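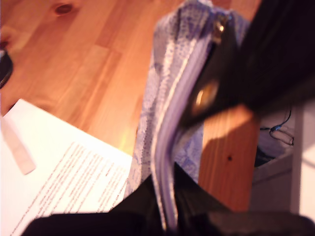
4.2. Cerrar y abrir cremalleras con la cámara en la muñeca

De todas las tareas del banco Nastley, la del estuche blando es la que más me ha hecho sufrir (y la que más me gusta, para qué negarlo). Con una caja rígida uno puede fiarse de la pose estimada al principio y tirar millas; con la tela, en cuanto los dedos aprietan, la cremallera se curva y la trayectoria que habíamos planificado ya no vale para nada. Así que en Flustanero dejé de planificar el recorrido entero y pasé a predecir solo el siguiente tramo corto, que se corrige con cada imagen nueva.

Recogí 176 demostraciones teleoperadas en la mesa de siempre, con sus papeles y sus trastos, sin despejar nada entre una y otra. Usé 3 estuches de tela distintos y fui cambiando la orientación a mano, un poco a ojo. De cada demostración guardo la imagen de la muñeca, la apertura de la pinza y el par de los dedos — este último lo añadí tarde, en marzo, y menos mal.

La figura 3 corresponde a la vista de muñeca en la tarea del estuche, tal como entra en la red, con su desenfoque de movimiento y sus zonas quemadas. Al principio filtraba los fotogramas así, convencida de que ensuciaban el entrenamiento. ¡Gran error! Justo cuando la pinza está encima del tirador es cuando la imagen sale peor, y al quitarlos dejaba a la política ciega en el momento que más importa. Con los fotogramas borrosos dentro, el agarre mejoró a simple vista y dejé de filtrar.

Figura 3. Estuche de tela estampada entre los dedos de la pinza, con la cremallera lila a lo largo y el tirador metálico cerca del dedo superior.

Para la evaluación hice 40 intentos por método, con los mismos estuches y posiciones iniciales sorteadas. Comparo con Abreu, nuestra línea base de lazo abierto, y con Lindon, que sí cierra el lazo pero no ve el par. Abreu se pierde casi siempre en la primera curva de la cremallera. Lindon aguanta bastante más, aunque tiene la manía de seguir tirando cuando la tela se pliega y se mete en los dientes. Flustanero solo se atascó así en 2 intentos, los dos con el estuche casi vacío, que se aplasta y no ofrece resistencia.

Me queda una duda que no he sabido resolver con estos datos: cuánto de la mejora viene del par y cuánto de haber conservado las imágenes malas. La ablación cruzada está en el apéndice B, con menos intentos de los que me gustaría, y la lectura que hago de ella es prudente.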